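How a bag wears out

Most everyday bags are retired for one of two reasons. Either the zip fails or the cloth gives way at a corner. The handles, which buyers tend to test in the shop, come a distant third. At the repair counter run by Gosora in Drendden, 177 bags were logged between July and the end of the year, and 85 of them came in with zip faults. A further 28 had worn through at the base. The rest were split between straps, linings, buckles and seams.

The figures are small and come from one counter, so they should be read with care. They do agree with what menders have long held, that a bag fails where it bends and where it rubs.

Bending does its damage slowly. A woven cloth is made of two sets of yarns crossing at right angles, and each time the cloth folds, the yarns on the outside of the fold are stretched and those on the inside are pressed together. Fold it in the same place every day and the fibres there begin to break. The loss is hard to see at first. Later the surface takes on a slight fuzz, and the colour lightens along the line of the crease.

Rubbing is quicker. The base of a bag is set down on paving, on bus floors and under desks, and the grit it picks up works as a fine abrasive. A coating on the inner face keeps out rain but adds little to the life of the outer yarns. A tighter weave helps, within limits: above a certain density the cloth becomes stiff and the wear simply moves to the folds.

Weave matters as much as weight. In a plain weave each yarn passes over one and under one. In a twill it passes over two or more, and the step shifts by one yarn on each row, giving the diagonal line familiar from jeans. Twill drapes better and hides dirt. Ribbed cloths carry their wear on the raised ridges, leaving the channels between almost untouched.

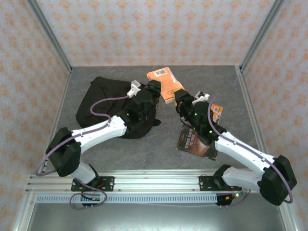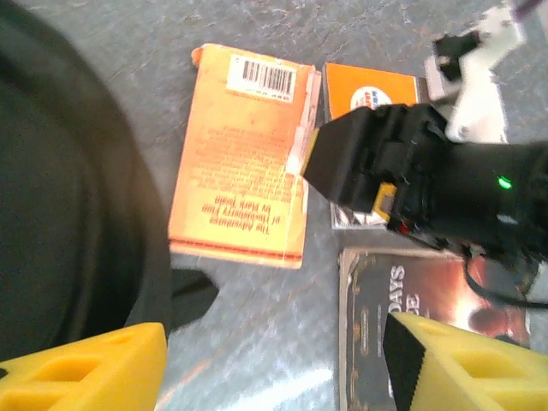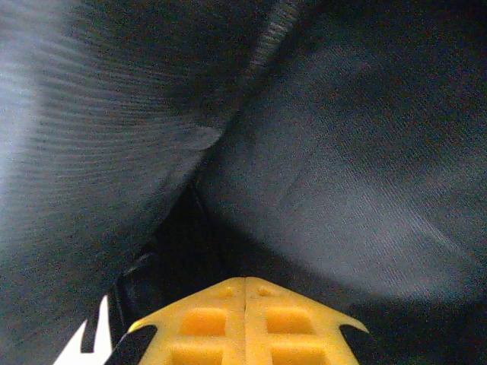

Repair is cheapest when it is early. A thin patch at the base can be backed from the inside with a piece of similar cloth, cut 2 cm larger than the damage on every side and stitched down before a hole forms. Once the hole is open the edges have to be trimmed and turned, and the job takes twice as long. Zips are more forgiving than their owners suppose. In many cases the teeth are sound and only the slider has spread, and a new slider costs less than a cup of tea.

Fleltmont, which makes webbing and bag cloth, now sells its offcuts by weight to menders. Heiskanen has gone further and sews a spare square of the outer cloth into the lining of each bag, behind the inner pocket. It is held by a single line of tacking and can be removed with nail scissors.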